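Desk week, day whatever

23 Jul 2019

Quick one because I have to be out the door soon and the dishes are still in the sink.

So the desk. I finally gave up on the old one. It was my uncle's, dark brown, drawers that stuck all summer, and every single thing I put on it vanished. Keys, receipts, phone. Especially phone. Dark desk, dark case, me patting the whole surface like I was looking for a light switch.

Went with white. Plain white top, straight legs, no drawers at all. The drawers were the hardest part to let go of but they were full of junk anyway. Two dead calculators in there. A manual for a fan I don't own. A bag of rubber feet, no idea.

Branislav Jireš (downstairs neighbor, same layout as mine but flipped) helped me get the old one down the stairs. We scraped the wall on the landing. Sorry, landing. He says white desks look dirty by November and I'll be sorry. Maybe. I wipe it in the morning while the coffee drips, so far so good.

Then the panel question. I wanted something at the back edge so stuff stops rolling off behind. Pens mostly. Cork was my first idea, but cork sheds and I would cover it in paper in a week, I know myself. Looked at one from Kesturum that clamps on, too tall. The Vurken one was fabric and I have a cat. Ended up liking frosted the best. Light still gets thru, and you don't have to look at whatever is going on behind it, which in my case is the ironing.

And color. If the desk is pale and the panel is pale then the things you loose all the time should be loud. I swapped my phone case for that reason. The black one went in the donate box, along with the 500 piece puzzle that is missing its corner. I can find my phone from the doorway now. Small joy but I'll take it.

Rules for myself, such as they are. Phone stays out flat or in my hand, not under papers. Mug on the windowsill. Mail gets opened standing up. Nothing lives on the desk overnight except the lamp, and I'm on the fence about the lamp.

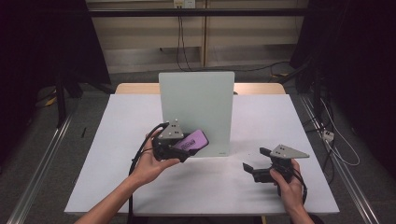
Purple on white with the soft green behind it. I like those together way more than I thought I would, and I'm not a purple person.

Does a frosted panel show fingerprints?

Less than clear does, at least mine. A damp cloth and then a dry one takes care of it. Skip the paper towels, they leave fuzz.

Still to do: cables. I have a bag of ties and zero plan. Also the chair, which is too low now that the desk is higher, I'm sitting on a folded blanket as I type this. And the ironing. My sister wants the old lamp if I decide against it, so I need to make up my mind before she drives over.

OK dishes. More when the chair is sorted.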